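Retham Folding Storage Bin

Large open bin, black fabric lining, dark edging
Made by Clonitell
Item 433
Page updated 2018-12-02

We have carried a lot of bins over the years and this is the one I keep ending up with at home (three at last count, and my sister took a fourth). The Retham is a big, open, no-lid bin for all the stuff that has no drawer of its own: picnic bowls, snacks for the car, the kids' cups, the bag of chargers. You unfold it, press the base flat and start dropping things in!

Before you order, have a look at the materials up close. Small photos on a phone never do justice to a surface, and with a bin you're going to see every day the surface matters. 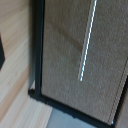
Speckled brown panel with black edging at the corner.

I love that speckled brown. It hides crumbs and dust far better than plain gray does, and it sits nicely next to wood. A dry brush takes care of most things, and a barely damp cloth does the rest. Please don't soak it.

The lining is black and the opening is wide, so you can see what's in there from across the room and reach the bottom without tipping the whole thing over. Small bowls go in stacked, tall packets go along the side - that's my way of doing it, anyway, and it leaves the middle free for bulky things.

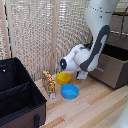

Gwenaël Pons wrote to us that the bin took all the picnic things plus two blankets, and that the only complaint in the house was over who had to carry it back from the lake.

Fair enough. Full of blankets it's easy, full of cans it isn't, and we suggest staying under 70 pounds even though the base can stand more. The outside length is 85 centimeters, so measure your shelf first. It's happiest on the floor or a low bench.

A word on fabric and metal, as people often ask which goes with which. Oatmeal cloth and plain steel look great beside the brown and black, and we've had a beige weave and a silver rod together in the showroom since June. 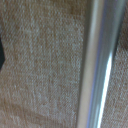 Manon Tremblay asks if a pale fabric like that isn't a nuisance with children around, and says she'd go two shades darker.

She may well be right! A tight weave does brush clean pretty well, but if your crowd eats berries, go darker. We can send swatches of either one.

Now, the bowls. Bright plastic ones are my favorite thing to keep in the Retham, because you spot them right away against the black.
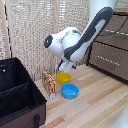
Yellow and blue are the two I reach for most, and small shallow ones take up next to no room. They aren't included with the bin. Replacement base boards are, one per order, and extra ones can be had from our Drerkthorpe store. Ask for Vernon Gagnon at the parts counter and give him the item number.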